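Refillable mugs at Bralell, by the numbers

I bought the season refill mug at Bralell in March and have used it on every visit so far.
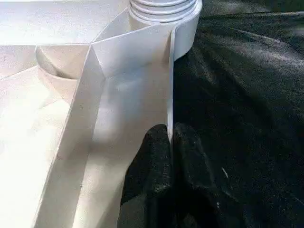 The mug costs 18 dollars with the first fill included. After that, a refill is two dollars at any stand with the mug logo on its menu board. A regular fountain drink in the park is five, so each refill saves three. The first fill counts as one regular drink, which leaves 13 dollars to recover. Five refills cover it. I got there on my second visit.

The mug only works if you can reach a stand that takes it. The app lists every drink location in the park but does not mark the ones with refills. Aranka Szalai keeps a list on her site and I have been working from that, with two corrections:

The Sinatico counter by the log flume no longer takes the mug. The sign is still up. The cashier charged me full price for a paper cup and pointed at a smaller sign under the first one.

The Orbán coffee window does take it, for coffee and iced tea only. Hot drinks are filled to a line well below the rim – you get less than you would with soda, at the same price.

Timing matters more than location. On a Thursday at 2 p.m. the line at the Vostum Terrace was long enough that I left it. By 4:30 I walked straight up. The terrace is also the only place with the cherry lime, and the syrup tends to run out before dinner.

On capacity: the mug is sold as a large. I filled it with water at home and weighed it, and got 305 grams more than the park's small paper cup holds. That was without ice. The stands fill the ice nearly to the top unless you ask for less, so ask for less.

The lid is the weak part. The slider on mine loosened after a few washes, and guest services exchanged the lid without a receipt. They would not exchange the straw.

The refill deal ends with the season. Last year's mug, the green one with "1802" on the side for the old mill, is not accepted at the two-dollar price. I asked at three stands and got the same answer at each.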